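Chapter 7
Deciding What to Do Next

Most of the trouble in robot software happens between two pieces of code that both work. The perception module reports a bottle, correctly. The motion planner produces a smooth path, also correctly. Then the arm travels with great dignity to the place where the bottle was a moment ago, closes on air, and carries the air to the bin.

The previous two chapters covered seeing and moving. This one is about the layer in the middle, which goes by several names (task planner, executive, sequencer) and which, in many labs, began life as a single file called main. Soledad Sepúlveda and Gavin Matheson, who wrote the first executive for the Forwood sorting project, kept theirs that way until it reached 3821 lines. It contained 54 flags. One of them was named really_done, and it was set in two places.

We will spend the chapter replacing that file. Section 7.1 introduces state machines, which are easy to draw and hard to keep small. Section 7.2 moves to behavior trees, which are easy to keep small and hard to explain to your manager. Section 7.3 handles two arms that share a workspace, and the locks that stop them from sharing the same piece of it. Section 7.4 deals with recovery: what the software should do when a grasp fails, and how many times it may try again before it has to ask a person.

Our running task is a modest one. Clear the table. Anything on the surface goes into the bin.

Before reading on, write down the steps you think the software needs. Readers usually produce four or five. Then look at Figure 7.1 and ask what each arm must know about the other, which of them should go for the bottle, and whether its planned path to the bin is still free.
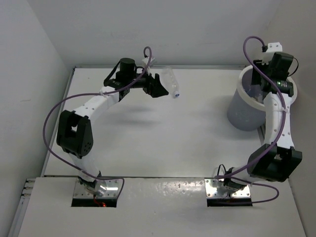

Figure 7.1. Left gripper beside a capped plastic bottle; right gripper over the bin.

Your list is probably longer now. Keep it, since Exercise 7.2 asks you to turn it into a state machine and Exercise 7.9 asks you to apologize for it.

One matter of vocabulary first. We call a step "complete" only when a sensor reading supports it. A command that has been sent is merely "issued," however confident its author felt at the time.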